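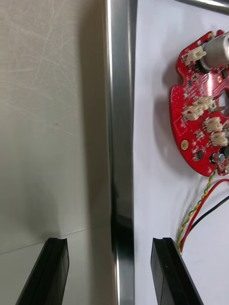
Notes on wrist views and cable assembly

April 11, 2021

The second round of the Elstead trials has now been written up, and I have been asked by several colleagues at other sites to set out the main result in a shorter and less technical form than the report. The views below are my own, although the work belongs to the whole group.

The question was a narrow one. When a two-armed system learns a cable assembly task from human demonstrations, how much of what it learns depends on the cameras at the wrists, and how much on the fixed camera that looks across the table? Our first policy, which we called Nonari, was given all the views at once and treated them alike. It performed well on large parts and poorly on connectors. Ramil Maglaya suspected that the policy was leaning on the fixed camera even at the last moment before a grasp, when the fingers hide much of what matters from that side.

To test this, we trained a second policy, Ovura, in which each view is hidden at random for short stretches during training. The policy must then make do with whatever remains. The idea of hiding inputs is an old one and we make no claim to it. What we changed was the timing: the fixed view is hidden more often when a gripper is close to a part, and the wrist views more often when the arms are travelling between trays.

Both policies were trained on the same 3,313 demonstrations. Genalyn Javier and Honeylyn Mercado recorded most of these, and Kianoush Shirazi checked every one before it was admitted to the set. Of the total, 2,247 involve wire harnesses in some way; the remainder concern circuit boards alone.

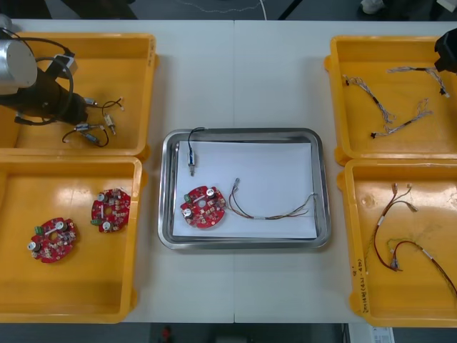
Parts were supplied from trays to either side, with assembly carried out in the middle. We varied the position and angle of the parts between trials, but kept the trays themselves in place. Each policy was then given 100 trials under the same conditions, with the order of the two policies mixed so that neither had the benefit of a fresher set of connectors.

Ovura failed to complete 17 of its trials. Nonari failed in more than twice as many, and the greater part of the difference came from the final approach to a connector. On picking up boards, the two could hardly be told apart.

Two cautions are needed. First, the harnesses were of only a few types, and a stiffer cable may well behave differently. Secondly, the failures that remain are of a kind that better use of the cameras is unlikely to cure. In most of them the gripper closed on the right wire but the connector turned as it was lifted — a matter of touch, which neither policy can sense.

Mylene Panganiban has proposed that we repeat the comparison with force readings from the fingers, and this has been agreed in principle for June. Sebastian, our older training machine, will have to be replaced before then, as it took far too long over the last set of runs. The tables of individual trials are in the appendix to the report, and I am glad to send a copy to any group that wishes to check our figures against its own.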